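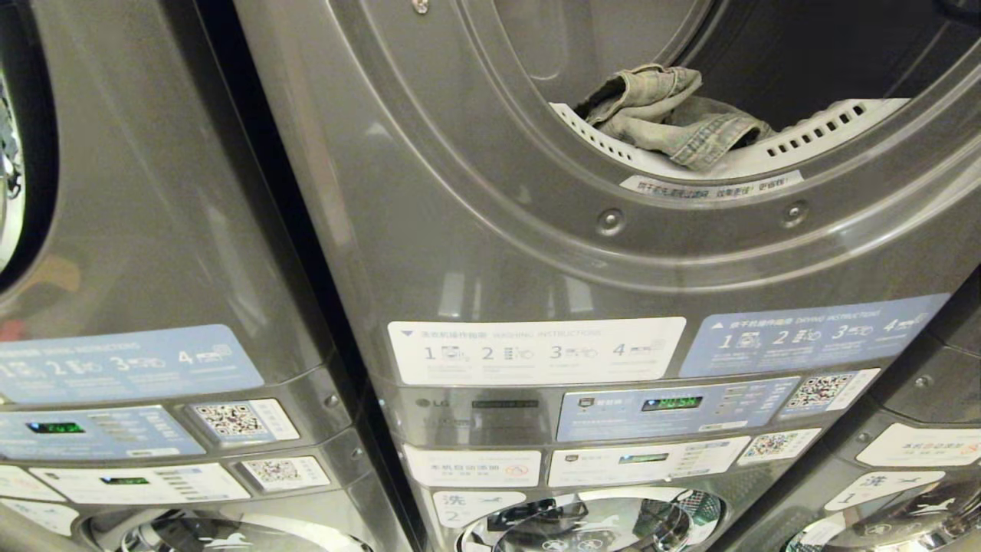

Rizwan Jafri thought the whole premise was wrong. Cold washing saves money, he told me when I first floated the topic, and if the shirts come out a bit grey then wash them again. I pointed out that washing them again uses up the saving. He said that depended on the price of water, and he was right, so water went into the project as well.

Does the "cool wash" advice stand up in a shared student house?
Module project report, household energy option

Why I chose it

Every September the accommodation office in Grirkville hands new tenants a leaflet. It says that washing at a low temperature will "slash" your bills. It doesn't say slash from what, or over how long, or for how many people. I have lived in Lornby Terrace for two years and have never seen a bill that looked slashed. I wanted to know if the claim was false, or true but too small to notice.

What I did

I put a plug-in energy meter (a Skenix, borrowed from the department) on the washing machine and left it there for 9 weeks. Housemates wrote each load on a sheet taped to the wall: time, programme, how full the drum was, and whether they were happy with the result. There are six of us. Three agreed to wash everything at 20 degrees and three carried on as they were, mostly at 40. Halfway through the groups swapped.

I read the meter in the evening, usually after 9. The dryer was left out because the meter isn't rated for it. I now think this was the biggest mistake in the project, for reasons given further down.

What came out

The cooler loads did use less electricity. I have no quarrel with that part of the leaflet. Heating water takes energy, and less heating takes less.

My doubts start with the behaviour. People on the cool setting ran more loads. Some were rewashes, mainly football kit and tea towels, and some were half loads that I can't explain. In one stretch the sheet shows 6 rewashes, all of them at 40. The gap between the two groups shrank once those were counted, and I would not like to bet on it still being there in another house.

Bronisława Kwiatkowski, who marked my draft plan, had warned that people fill in a sheet differently when they know it will be read. I think she was right. The happiness column is nearly useless. It says "fine" most of the way down, and one housemate has written "fine" against a load that the next line shows being washed again.

The dryer problem

We dry almost everything indoors by machine from October onwards. Prosser's textbook chapter on home energy treats washing and drying separately, and I copied that without thinking. But nobody in our house decides about them separately. If a load is washed twice before it is dried, that is one dryer run. If it is split into two half loads, it may be two. Any saving from cool washing could be lost there and my figures would never show it.

What I would claim

Not much. Cool washing used less power per load in our house. I can't say it lowered the bill, and I don't think the leaflet's authors can either from what they have printed. I wrote asking where the word "slash" came from and have had no reply.

If someone repeats this, they should meter both machines, weigh the loads, and hide the sheet from me.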